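Tekomska Assembly Votes, 1990s to present
README for the data files

Contents
1. What is in the package
2. Sources
3. File layout
4. How votes were coded
5. Known problems
6. Changes in this release
7. Use and citation

1. What is in the package

The package holds roll call records from the Tekomska Regional Assembly, from the first sitting after the autonomy statute took effect up to the end of the most recent spring session. It covers 3347 recorded divisions. Show-of-hands votes are left out unless the clerk wrote down the totals, and in that case the row carries totals only, with the member columns blank.

It also includes a table of members, a table of parties and electoral lists, and a short table of the bills that the national government sent back or struck down under the reserve powers article. That last table has 164 rows. Most people who write to us want that one, so it is now a separate file.

The package does not cover committee votes, votes of the Trestedside city council, or the two consultative referendums. Results for the referendums are published by the electoral office at the level of polling districts and are easy to get there.

2. Sources

Everything up to the ninth session was typed in from the printed Journal of the Assembly. We used the set in the Trestedside municipal library, which lacks one bound volume. The missing volume was read in Hodbridge on microfilm, and some pages of that film are faint. Rows from those pages have the value 1 in the column film_read.

From the tenth session on, the Assembly put out its own vote lists, first as word processor files and later as web pages. Those were collected by script and checked against the printed Journal at a rate of one division in ten. The Assembly took its older web pages down when it changed site suppliers. Our saved copies are in the folder raw_web, unchanged.

Bills and their stages come from the government gazette. Where the gazette and the Journal disagree on a date, we follow the Journal and put the gazette date in the column date_alt.

3. File layout

All tables are comma separated text in UTF-8, with a header row. Missing values are empty cells -- not zero, not NA.

divisions.csv
One row per division. Key column: div_id. Also session, sitting, bill_id, stage, question (the text put to the vote), ayes, noes, abstain, absent, result, film_read.

votes_long.csv
One row per member per division. Columns: div_id, member_id, vote. This is the large file. Older spreadsheet programs will cut it off without warning when they open it, so read it with a script or load it into a database.

members.csv
One row per member per term. A member who served three terms has three rows and one member_id. Columns: member_id, name, term, list_id, seat_type, start, end, end_reason.

lists.csv
Parties and electoral lists. The column parent_list links a list to the one it split from or renamed itself from. We did not try to place lists on a left-right scale or on a scale of support for autonomy. People have done both and they do not agree.

returned_bills.csv
Bills sent back, suspended or struck down. The column ground gives the article cited. The column outcome has four values: repassed, amended, dropped, pending.

checks/
Output of the consistency tests, one text file per test, with the scripts that produced them. 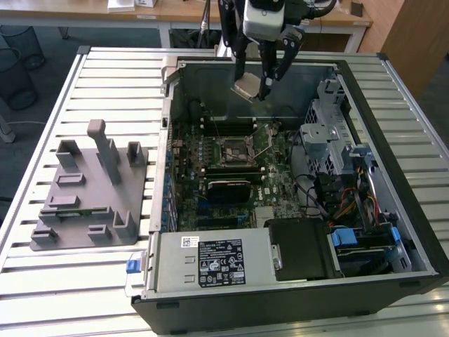

Processor held over the motherboard of a desktop tower.

To rebuild the tables, run the scripts in build/ in the order of their numbers. Script 03 needs the folder raw_web in place. Script 05 writes over members.csv, so save any edits of your own first. If script 04 stops with a message about an unmatched member, look in name_variants.txt. The Journal spelled several surnames in two or three ways before the spelling reform, and the matching depends on that list being complete.

4. How votes were coded

aye = 1
no = 2
abstained, present = 3
absent with leave = 4
absent without leave = 5
in the chair = 6
seat vacant = 7

The Assembly did not separate codes 4 and 5 before the fourth session. All absences from that period are coded 5, and anyone comparing attendance over time should merge the two.

A walkout is a harder case. Opposition members left the chamber before the vote on 450 divisions by our reading of the Journal, most of them during the long dispute over the policing bill and the language of instruction in schools. They were marked absent by the clerk and we keep that coding. The column walkout in divisions.csv is 1 where the Journal says in words that members withdrew. It stays empty where a whole list is simply missing from the count, even if newspapers reported a walkout.

Appointed members are a separate seat_type. Until the statute was amended they could vote on money bills but had no vote on changes to the standing orders. Their code for those divisions is an empty cell.

Casting votes by the chair are recorded in the column casting and are not added to ayes or noes. Adding them yourself will give the published result.

5. Known problems

-- Sittings that ran past midnight are dated by the day they opened. The Assembly did the opposite for part of the sixth session, and we have corrected those dates by hand.

-- The question text was shortened in the printed Journal for procedural motions. More than 1252 rows say only "That the question be now put". The bill under debate was filled in from the order of business and may be wrong where items were taken out of turn.

-- Two members in the fifth term had the same name and sat for neighboring districts. The Journal added the district after the name most of the time. Votes where it did not are left empty for both.

-- List changes in the middle of a term are dated from the day the chair announced them, which could be weeks after the member had left the group.

-- The ground column in returned_bills.csv records what the national government stated. Several returns cite public order and nothing more.

-- Totals and member votes disagree in a small number of divisions. We did not adjust either. They are listed in checks/totals.txt.

6. Changes in this release

The spring session was added in March. The returned bills table was split off into its own file. Member end dates were filled in for the seats that were vacated when the oath requirement was brought in, with end_reason set to "oath". The old value "other" is gone from that column.

Column names are the same as in the last release except for abst, which is now abstain.

7. Use and citation

The tables may be used and passed on for any purpose as long as the source is named. Cite as: Tekomska Assembly Votes, data files, followed by the release number in version.txt. The Journal itself is in the public domain. The saved web pages are not ours, and we include them only so that the build can be repeated.

Corrections are welcome. Please send the div_id and the Journal page, and a scan of the page if you have one. Fixes go into the next release and are logged in changes.txt.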